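Looking after the folding cell: my small routine

I promised some time ago to write down how I keep our folding cell in good condition. It is a table with two arms, and it stands in our room at Narkthorpe. I am not a mechanic by education, so please read this as notes of a person who learned by making errors.

Before I switch on

I begin with the table and not with the arms. The tablecloth must be tight. If it has a loose place, the fingers catch it together with the garment, and then both are pulled and the motors complain. We fix the cloth with clamps at the edge. In the first weeks I trusted the weight of the cloth, and I lost many runs because of this.

Then I look at the cables. I move each arm by hand, slowly, through the full reach, and I watch if a cable becomes tight at any joint. One cable on the left side broke inside in August, and from outside it looked perfectly healthy. The arm only trembled a little when it went low. I changed two servos before I understood that the servos were innocent. Since then I bend the cable near the plug first, and only after that I open my box of tools.

The screws

The small screws in the brackets become loose, and the first joint after the shoulder is the worst. I check them every 200 runs. I wrote this number on paper tape beside the switch, so I don't need to remember it. A very small drop of thread glue helps, but please take the weak kind. I used the strong kind once and I had to throw away the bracket.

The fingers

The white plastic fingers are the part that wears most. When the inner side becomes shiny, it doesn't hold thin knit anymore. I rub it with fine sandpaper, 3 passes in one direction, and wipe off the dust. After this can be done no more, I put new ones from the Budard bag. Both grippers get new fingers on the same day, otherwise one end of the cloth slips and the fold comes out crooked.

Setting the height

This step takes me the longest. The fingertips must touch the cloth, but they must not push into it. I close the gripper on a strip of paper and lower the arm until the paper doesn't slide freely. I save this position in Culance, the program we use for the arms, and I do the same for the other side. If the two heights are different, I see it at once in the garment.

For the last test I take the yellow long-sleeved one. It wrinkles easily and it shows me every mistake. I lay it across the table, let both arms take the ends, and look at the top and bottom edges. At the right end I want them nearly parallel. Wrinkles toward the left end I accept, if the cloth is still between the fingers.
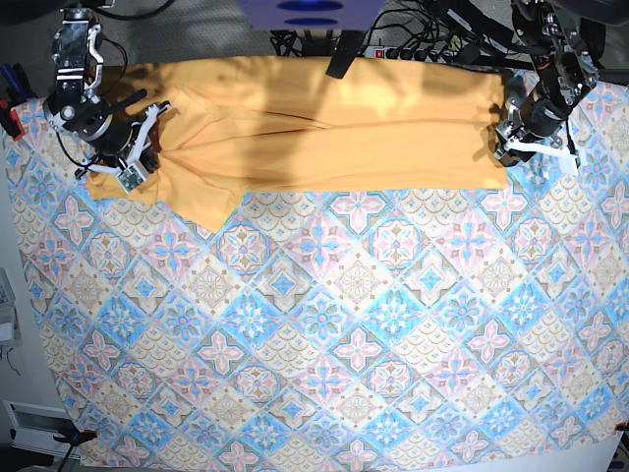 What I still want to improve

The power strip lies on the floor behind the table, and I don't like it there. The cables make a knot which I open every month, and every month it comes back. I ordered a cable channel from Mahmoudi, but the first one was too narrow for our plugs and I sent it back.

I also want a better way to write down the repairs. At the moment I have a notebook with coffee on it. If you have a similar table and you keep a good list, please write me in the comments how you do it.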